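Llinos Jenkins
May 5, 2019

Sorting the small-parts drawer. Posting the method because Shengli Fang asked how I decide what stays, and the answer doesn't fit in one reply. 1/14

Starting condition: one kitchen drawer, 300 mm wide inside, last emptied in January. Contents: adapters, markers, tape ends, keys for locks we no longer have, two Serra tape measures, batteries in an unknown state of charge. 2/14

Step one is to empty it completely onto a hard, flat surface. Fabric hides small screws. Carpet is worse. Spread everything out until no item covers another. 3/14

Step two is one tray. I tried three trays last time (keep, move, discard) and spent the whole session reassigning things between them. With one tray the rule is simple: if it's in the tray, it goes back in the drawer. Everything else has to find another home or leave the house. 4/14

Tray size matters. Mine is a Skonar, shallow, straight sides. Deep trays get stacked, and a stacked tray is a second drawer. Measure the drawer before you buy. The outside rim of the tray is the number you want, and the label usually gives the inside. 5/14

Order of work: large items first. Boxes and cases come out of the middle and go to the back, against a wall, so there's room to spread the small stuff. They get opened last. Half of them are empty and the other half hold instructions. 6/14

Adapters: read the output rating, write it on masking tape, stick the tape to the body and not to the cable. If the rating is unreadable, it goes to e-waste. I had one 11 V unit that matched nothing in the house. Gone. 7/14

Markers: cap off, one line on scrap paper, cap on. If the line skips, draw a second one. If that skips too, bin. Don't store them upright unless they're tip down. 8/14

Tray near the middle, unsorted to the left, boxed things at the back: 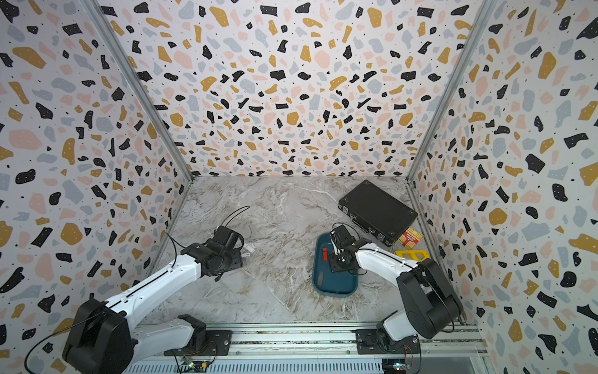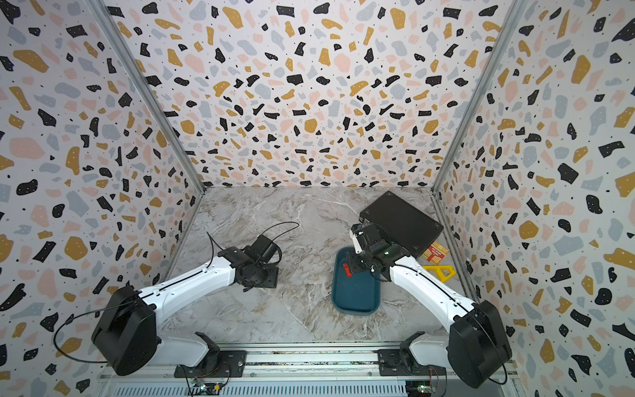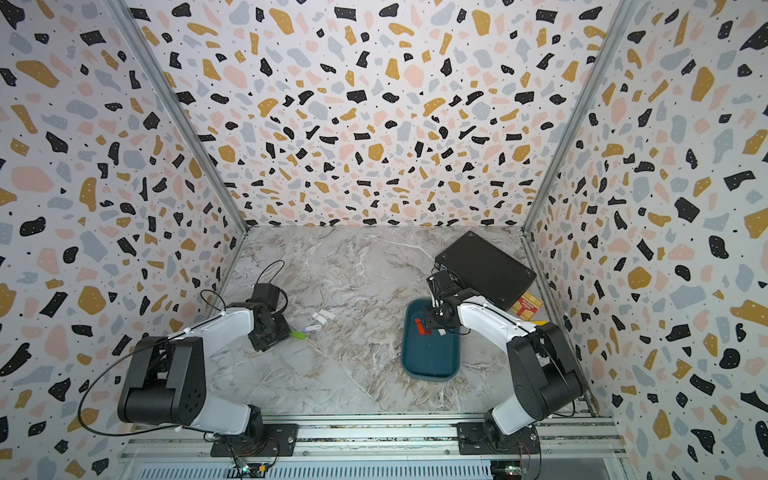 9/14

Batteries: test under load. An open-circuit reading on an alkaline cell will look fine long after the cell is useless in anything with a motor. My Bukel tester applies a small load and gives a percentage. The best of the loose AAs read 94. Most read far lower and went in the recycling jar. Tape over the terminals of any 9 V before it goes in. 10/14

Keys: try each one in every lock you have, once, in a single pass around the house. Tag the ones that work. I kept the rest in an envelope with a date on it for a year, which was a mistake, as it only moved the problem to a different drawer.

Shengli says he keeps unknown keys indefinitely. We disagree on this. 11/14

Dividers: I use the Wenolley adjustable ones. The spring end loses tension if you compress it fully, so cut the fixed end to length and leave the spring at half travel. They will still creep if the drawer gets slammed. A strip of non-slip liner under each divider fixes most of that. 12/14

Putting it back: heaviest at the rear, things with cables in the rear left, anything used weekly in the front 100 mm. Cables get a figure-eight and a reusable tie. Rubber bands perish and stick to the jacket, so I've stopped using them entirely.

Red items get the front slot in my drawer. They're mostly fuses and wire connectors and I want to find them with the lights out. 13/14

Open question: liner material. The cork I have sheds into the corners and the foam one takes a permanent set under anything heavy. Has anyone used thin ribbed rubber for more than a year, and does it smell in summer? The drawer is next to the oven, so it gets warm. Inside depth is 70 mm and I can give up 2 mm at most. 14/14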